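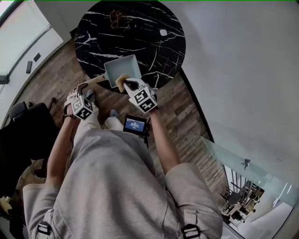

Rinddale has approved a purchase plan for hand-held gripper sets, the equipment its operators wear to record manual tasks for later use in training robot arms. The plan covers nine sets, to be bought in two lots, and replaces an earlier proposal to put the same money toward a second fixed arm. The tasks in scope are short household and light cleaning jobs done standing at a table. Wiping down a tray is typical of the list: one gripper pinches a sponge or cloth against the tray's edge while the other is held back near the waist. Each gripper carries a white cube printed with black square markers, and the cubes are priced in the plan as a separate line.

The first lot is six sets, with delivery expected before the end of October. The remaining three will be ordered once the first six have passed acceptance. A set, for budgeting purposes, is a left and a right gripper, both marker cubes, wrist straps and one transport case. Head-mounted cameras are not included. Rinddale already owns enough of them for the first lot and will carry camera replacement under its general equipment budget.

Two suppliers submitted quotes. Enach offered the lower unit price but sells its finger pads only as part of a complete jaw assembly. Craddock quoted higher for the set and lists pads, jaws and cubes as individual spare parts. The evaluation was done on cost over the planned service period, with pad wear as the main variable, and Craddock came out ahead on that basis. The order will go to Craddock. Enach remains an approved source for transport cases and straps.

Pads are the part most likely to drive spending after the first few months. Contact with soft, abrasive materials such as sponges and cloths wears the surface, and a worn pad changes how much the jaw must close to hold the same object. That shift carries into the recorded data. The plan therefore sets aside funds for 44 replacement pads at the time of the first order and fixes a replacement interval by hours of use. Operators will log hours per gripper, by serial number, at the end of each session.

Marker cubes are handled differently. They do not wear in normal use, but a scratched or dirty face can cause tracking to drop out, and a cube that has been knocked out of position has to be recalibrated before its recordings are usable. Rinddale will hold two calibrated spares per site and return damaged cubes in batches. Cleaning is limited to a dry cloth. Solvent wipes were ruled out after they lifted the print on a sample cube.

Processing of the recordings will run on Vukutent, the in-house software already used for the fixed arm. No new license cost is expected. Storage is another matter — the current allocation was sized for one station, and the plan adds a line for expansion when the second lot is delivered. If the expansion is delayed, the second lot will be delayed with it.

Furniture and room costs are small. Existing tables will be used, including round ones, as the tasks do not depend on a fixed work surface. Reflective tabletops will be checked under the room's normal lighting before a station is put into service, and a matte cover will be bought where glare interferes with tracking. Seating is excluded from the request.

Acceptance testing consists of a visual check, a full open and close cycle on each jaw, and a recorded run of two standard tasks with both hands. A set that fails any part goes back to the supplier as a complete unit. Payment for the first lot is due only after all six sets have passed.

The fixed arm stays in service and its maintenance contract is unchanged. A request for a second arm may be submitted again in the next budget cycle, with figures from the gripper stations attached.

The plan was posted to the project's purchasing page on 24 Oct 2019. Questions about part numbers and delivery addresses should be sent to the Rinddale purchasing desk.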